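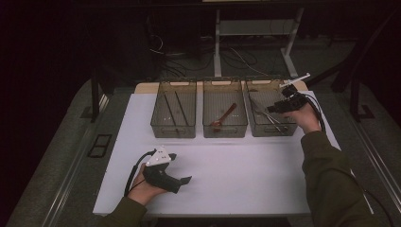

By Dalva Bezerra
13/02/2023

The drawer to the left of my stove used to hold everything with a handle. Ladles, peelers, a potato masher with one bent leg, takeout chopsticks still in their paper sleeves, and a pair of tongs that always managed to spring open just as I was pushing the drawer shut. I would pull, it would jam, and I would slide two fingers in through the gap and feel for whatever was caught.

I lived with that drawer for six years. Last April I emptied it onto the kitchen floor and started again with plastic bins, the smoky see-through kind that office supply stores sell for paper and that kitchen stores sell for more money. I have since talked to a good many people in Wumville about how they keep their cooking tools, and I've looked in more drawers than I expected to be invited to. Most of them looked like mine.

The plan I settled on is to give each kind of tool its own bin. Chopsticks go in one, wooden spoons in another, tongs in a third. The bins stand in a row at the back of the work surface, and the drawer is left for flat things such as graters and cookie cutters.

Some people object to this right away. Bins on the counter take up counter, and a small kitchen has little to spare. My own stretch of counter is 83 inches long including the part beside the sink that is always covered by the dish rack. Three bins along the back took away a strip that I had only been using for mail and a dead basil plant.

Length is what decides whether a bin works. Anything long will lie on the diagonal, and the diagonal of a rectangle gives you more room than either side. A wooden spoon that won't go in straight will often go in corner to corner. Chopsticks do the same, and so do tongs, up to a point. I measured my longest spoon before buying anything and took the tape measure to the store with me. The clerk at Leite, a housewares shop on the north side of town, told me that customers come back to exchange drawer organizers more than any other item in the place, and nearly always because of a spatula.

Depth matters less than I thought it would. A shallow bin lets you see what you have. A deep one lets you pile, and a pile is how the drawer got the way it was.

I also like being able to see through the sides. Clear bins show every crumb and water spot, while the gray-tinted ones are a little kinder and still let you tell a spoon from a pair of tongs at a distance. They do collect bits on the bottom. Rice grains, flakes of salt, scraps of paper from a label. I tip mine over the trash every couple of weeks and wipe them with a damp cloth. Slots in the ends, if the bin has them, make it easy to pick up with one hand and carry to the sink.

Chopsticks are the simplest to deal with. Keep the pairs you eat with and throw out the rest. When I sorted mine I found that I owned a great many single sticks of different lengths, and I had been keeping them out of some idea that the partners would come back. Two good pairs for cooking live in the bin now. The table ones are in the silverware tray with the forks.

Wooden spoons need more thought. They should be dry before they are put away, and in a bin with solid sides they won't dry well if they go in damp. I stand mine in the dish rack overnight and move them in the morning. A spoon that smells of onion after washing can be rubbed with half a lemon and some coarse salt. If it has split at the bowl, let it go. I kept a split one for years to stir paint and have never stirred any paint.

The finish on the handle can wear off with time, and a spoon with a colored or stained handle shows this sooner than a plain one. It makes no difference to the soup.

Then there are tongs. The cheap ones have no lock, so they lie open and take up twice the space. The ones with a pull ring at the end close flat, at least until the ring gets bent. I have both kinds and reach for the cheap ones, which grip better. A bin copes with open tongs in a way a drawer doesn't, as there is nothing above them to catch on.

My neighbor in the Lasham apartments has gone about it another way. She hangs her tools from a rail over the stove and cleans the rail every weekend, which I know I wouldn't do. Grease gets to anything that hangs above a burner. She cooks for five people most nights and says she wants the thing in her hand before she has finished thinking of it. Her rail cost less than my bins.

If you want to try bins without buying any, use shoe boxes for a week. Put them where the bins would go and cook as usual. You will find out which tools you use daily, and my guess is that the number is small. Mine came to nine. Everything else went to the shelf above the refrigerator, and when I hadn't asked for it by the end of summer I took it to the Julari thrift store. They weighed the box for me and put the peelers out at 2 for a dollar.

Labels are up to you. I put them on and then peeled them off, and one of the bins still has a gummy rectangle on its side that I haven't managed to remove. Cooking oil helps a little.

The masher with the bent leg didn't fit in any of the bins. It is back in the drawer, on top of the graters.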